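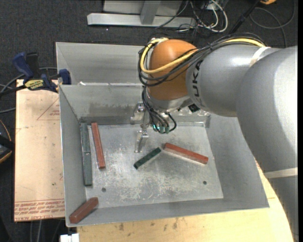 Loose red and green bars in a sloped-wall sheet-metal bin.

Sorting bar stock out of a sloped bin

By the Bundgate workshop desk
September

A bin with sloping walls collects short bar stock well, but the bars come to rest at all angles and a few stay up on the slope. This page covers emptying such a bin, checking the floor panel, and putting the bars back in an order that makes them easy to lift out again. It applies to bars up to 400 mm long. Longer stock belongs in a rack.

What you need

- a second bin of the same size, or a clear bench
- cut-resistant gloves
- a steel rule, 300 mm or longer
- dry rags and a soft brush
- the color list for your stock

At Bundgate we use Skunovell bins and the Jemora color list, in which red is the long size and green the short. If your list differs, follow it. Color alone is not proof of size, and painted bars get recut.

Step 1. Take out the bars on the slope

Start with any bar resting on a sloping wall or close to the rim. It can slide when the bars below it move. Lift it by both ends and set it down in the second bin.

Step 2. Clear the middle

Next take the bars lying at an angle on the floor. Where two ends nearly touch, lift the one on top first if they overlap. If they don't overlap, the order is not important. Keep the bar level as it comes up so the far end does not scrape the wall.

Step 3. Clear the walls

Bars flat against a wall are the hardest to grip. Push one end toward the middle until there is a finger's width behind it, then lift. With two bars end to end, move the nearer one first.

Step 4. Check the floor panel

Brush out grit and wipe the panel dry. Scratches and dull patches are normal wear. Run a gloved finger around any holes in the panel and file off raised edges. Check that the holes are not plugged. A panel that rocks when pressed at a corner needs to be reseated before the bin is loaded.

Step 5. Measure and group

Measure every bar against the rule and group by length, then by color. Our short size is 239 mm. Put aside anything more than 4 mm off its nominal length, and mark it with chalk on the end face.

Step 6. Reload

Lay the long bars first, parallel to the longest side of the floor, with a gap between them wide enough for a thumb. Lay the short bars in a separate row. Do not stack onto the slope. If the floor is full, start another bin.

Bins from Kang have a narrower floor than the Skunovell type. In those, use one length per bin and skip the second row.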